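28/04/2024

Spent most of today on the baby blanket, and my neck knows it! I'm knitting it in the Stivach wool I bought back in January (the oatmeal shade, 1250 yards all told, which seemed like a silly amount then and doesn't now). I had to rip back 4 rows of the lace border after lunch – one missed yarn-over, of course it was way down by the edge marker – but I got it all back on the needle before my coffee break and felt pretty pleased with myself.

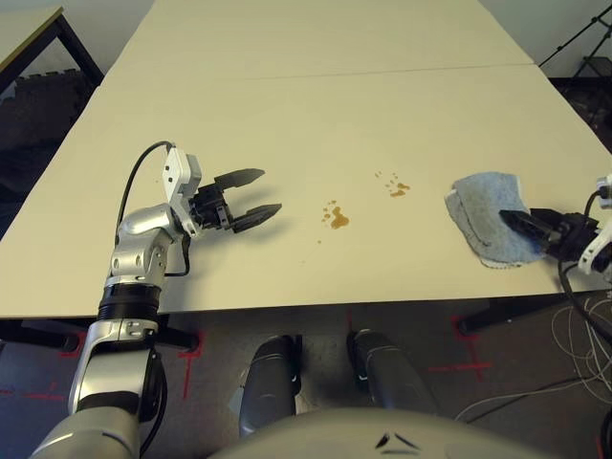

## After supper

Wrote up my notes for the Dollau guild swap. I'm bringing the leftover Plultano cotton, over 347 grams of it in greens and creams, and I do hope it goes to somebody who'll make dishcloths, because it washes up so nicely and gets softer every time. I'd love to come home with some sock yarn, but we'll see what's on the tables.
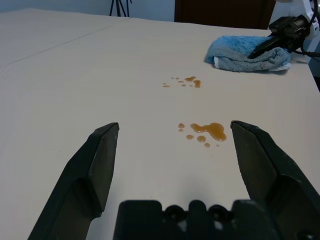 *Two spills and a blue towel.*

Tomorrow I'll block the swatch and start the second border, if my hands feel up to it. I keep thinking about a narrow garter edge instead – plainer, but it would lie flat.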